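Ata da reunião de acompanhamento: software de percepção e controle
14/10/20 | Redação da ata: equipe de software, Limberg
Categoria: Projetos > Fover > Atas 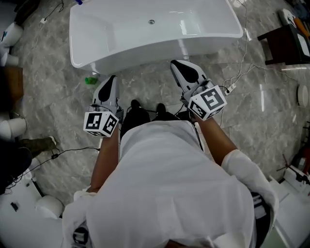
O primeiro ponto foi a estimativa de pose no pipeline Fover, que a versão de janeiro prometia resolver e não resolveu. Das 1.100 trajetórias importadas, 569 passaram no filtro de consistência, e a equipe de percepção apresentou isso como avanço. A maioria discordou. Os cubos com marcadores, um em cada garra, têm padrões de tamanhos diferentes conforme a face, e o detector continua tratando todos com o mesmo limiar. Pediu-se também um teste separado para piso com desenho de mármore e superfície branca brilhante, como a da banheira, antes de se falar em robustez.

Controle. O planejador da Rodrigues foi defendido com um gráfico de 63 execuções em simulação. Registrou-se que simulação não conta como validação e que o gráfico não traz barras de erro. A proposta de trocar o planejador atual foi adiada, com dois votos contrários ao adiamento.

Ferramentas. A Brevwood quer cobrar pelo visualizador novo. Ninguém soube dizer o que ele faz que o atual não faça. Fica sem resposta até chegar a lista de funções por escrito.

Encaminhamentos:
- Percepção: limiar por tamanho de marcador e relatório das trajetórias rejeitadas, com o motivo de cada rejeição.
- Controle: repetir a comparação em hardware, mínimo de 30 execuções por planejador.
- Ferramentas: congelar a versão do visualizador.

O pedido de incluir "precisão milimétrica" na página do projeto foi recusado. Próxima reunião a marcar quando houver relatório.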